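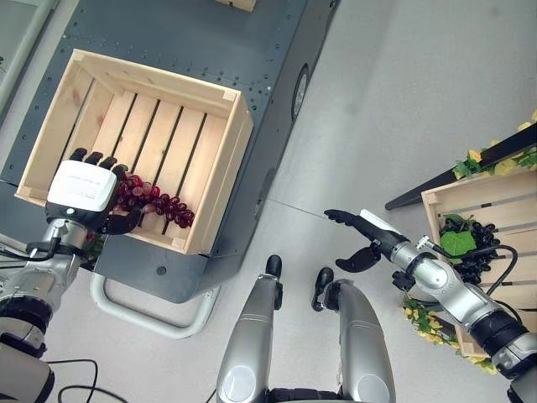

**FOR IMMEDIATE RELEASE**

**Marino Fall Produce Market Opens Sign-Up for Growers and Households**

MARINO, August 3, 2026 – The Marino Produce Market is coming back for its second season, and we couldn't be happier! Sign-up is open now for growers and for households that want a weekly share of fruit and vegetables from farms in the Tranness valley.

Last season 233 households took a share. This year there's room for 306, thanks to a bigger hall on Asetard Street with real loading doors and (finally) enough parking. Shares come in 2 sizes, and both change with whatever the farms are picking: lettuce and roots one week, fruit the next.
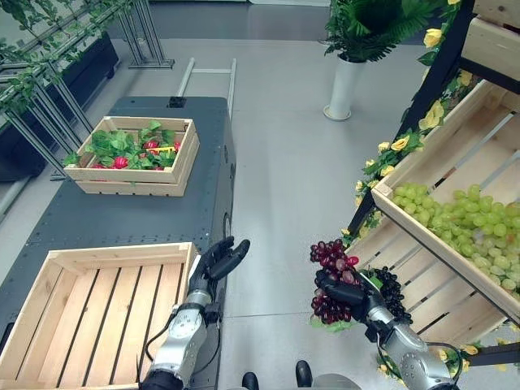
*Photo: Marino Produce Market*

Growers of any size are welcome, backyard growers included. If you've got one good plum tree and more plums than you can eat, we want to hear from you! Stall fees are the same as last year, and first-time sellers pay nothing for their opening month.

Grapes were the big hit last season, red and green both, and several farms have promised more of them. Bring a bag, come early, and ask for a taste before you buy.

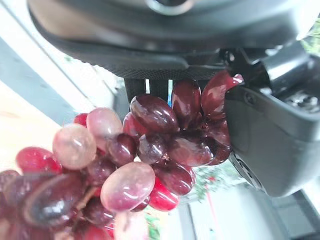

## Swap table and winter plans

The swap table is back too. Leave what you have too much of, take what you'll cook. Last season neighbors passed along 636 jars, bags and bundles this way, and we'd love to see even more home-canned goods on it.

The market runs through the fall and takes a break in January while the hall floor is redone.

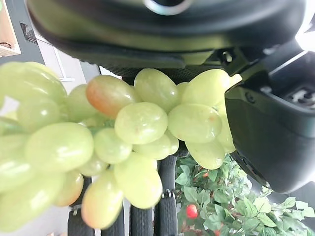 Trondetti

Households can sign up at the hall or at the Marino library desk. Growers should pick up a stall form at the hall office and return it with a list of what they plan to sell. Shares are given out in the order forms come in.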